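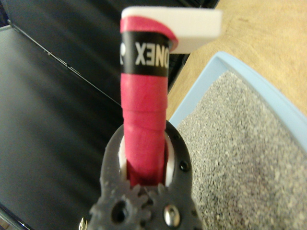 Pink overgrip, black finishing band at the top.

Horse won't load alone, fine with a mate. Help??

Posted by Plullholm, Feb 4, 2020

Hi all, hoping someone's been through this. 15 year old gelding, ex racer, had him five months. Loads like a lamb if there's another horse already on the float. On his own he gets his front feet on the ramp, plants, then flies backwards. Did it again on Saddle Club morning and we missed our class. Partition over, bum bar off, feed in the manger, tried all that. He's not nasty about it, just goes up like a giraffe and leaves.

Float is a straight load double, nothing fancy. Got a Ridero rope halter for him which maybe helps a bit? Hard to say. We've got a clinic later in February, 300 km away, and no one going from our way to share with. Do I borrow a pony as company or keep at it on his own. Also he sweats up badly if he does travel solo, only done it the once.

Ta in advance. Sorry for the ramble, on my lunch.

Ivanov
Had one the same. Forget the clinic for now, 300 km is a big ask for a horse that's done one solo trip and hated it. Start with the float hitched up and parked somewhere boring. Lead him to the ramp, one foot on, stop, back off before HE decides to. Do that for almost a week. Then two feet, then half in. Don't shut anything behind him until he'll stand and chew in there.

When you do go, 5 minutes round the block and home to his dinner. Then again next day. Mine took most of a winter and he still calls out when we pull away, but he walks on.

Few other things
check the floor and the ramp springs, a bang underfoot will put them off for good
don't tie up before the bum bar's done up, undo in the opposite order
if he runs back let him go back, don't hang off his head
drive like you've got a full cup of tea on the dash

Sweating, I'd travel him without a rug and open the vents. And ring the vet if he's not drinking after, they can colic from the stress.
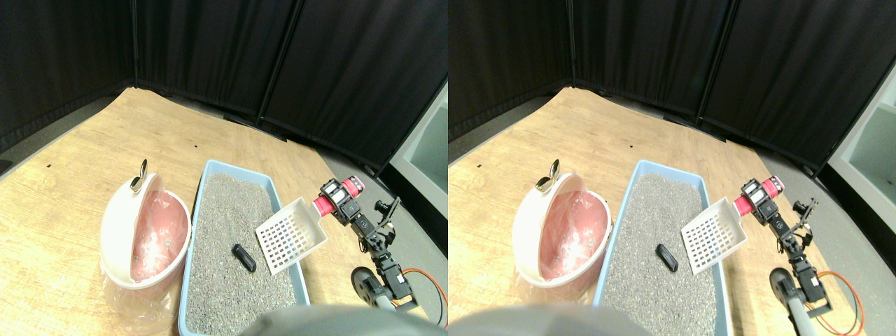 Should I tie the haynet high or low in the float?
High enough that he can't get a foot through it when it's empty and hanging down, so tie it up near the top ring and use a quick release knot.

Hatetti
just borrow the pony. honestly life's too short. we've travelled ours with a little mate for years and never had a drama, you only have to feed the extra one. Mirror is meant to work too, the plastic safety ones, a girl at our agistment swears by it but never tried it myself

only thing is make sure the pony loads!! ours didnt at first lol

Plullholm
Thanks both. Pulled out of the clinic, bit gutted but yeah you're right. Float's parked by the feed shed now and he had two feet on tonight, backed off quiet when I asked. Will look at the springs on the weekend, there is a clunk now you mention it.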